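Ticket 1695: Tultance water softener stuck in regeneration
Status: open

Okay so this thing has been running its regen cycle nonstop since last night and I'm losing my mind a little. It's the Tultance unit under the stairs, hardness set to 23, and the display just sits there saying E313. I've done the unplug-for-ten-minutes trick twice. The first time it went back to normal for an hour (I got excited!) and then the drain line started gurgling again.

What I've checked so far: salt level is fine, no bridge, I poked it with a broom handle. The drain hose isn't kinked. Bypass valve works, so we do have water — just hard water, and the towels already feel like cardboard.

Update: pulled the top cover and cleaned the injector screen like the Droltora support page says. It was pretty gunky. Put it all back, ran a manual cycle, same code. I did notice the motor clicks but the piston doesn't seem to move, so I'm guessing the little drive gear is stripped? The part is listed for the 2000 series and I'd love to know if it fits mine before I order it.
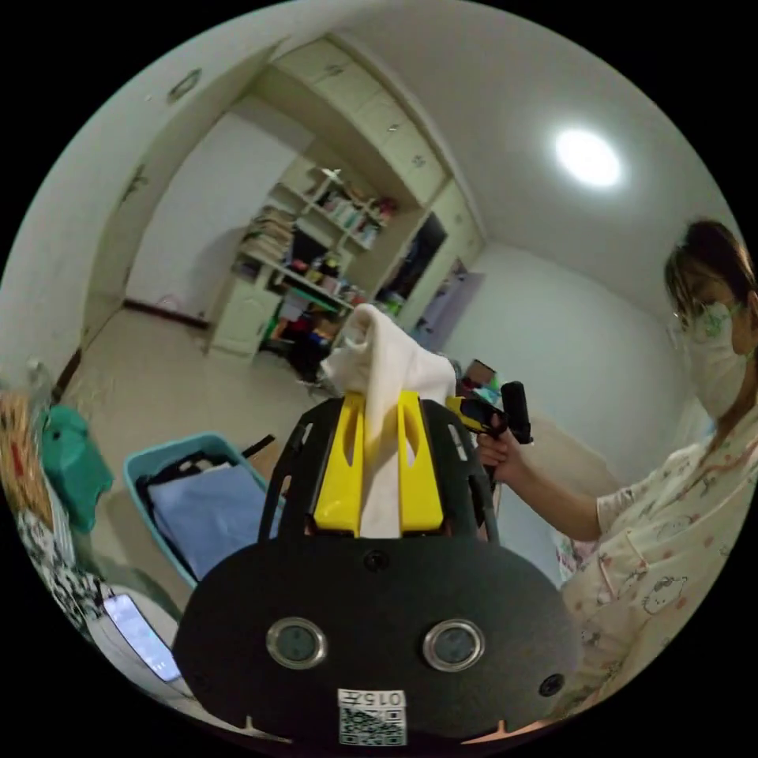
Posted by Arif Liyanage | 2022-09-03 | Reply 4 of 4

Thanks Đức Ninh for the tip about the seal kit. I'll pull the piston tonight and see if the seals are swollen. Leaving the unit on bypass until then, so please don't close this one yet. If it needs the whole valve head I'd like a price on that too.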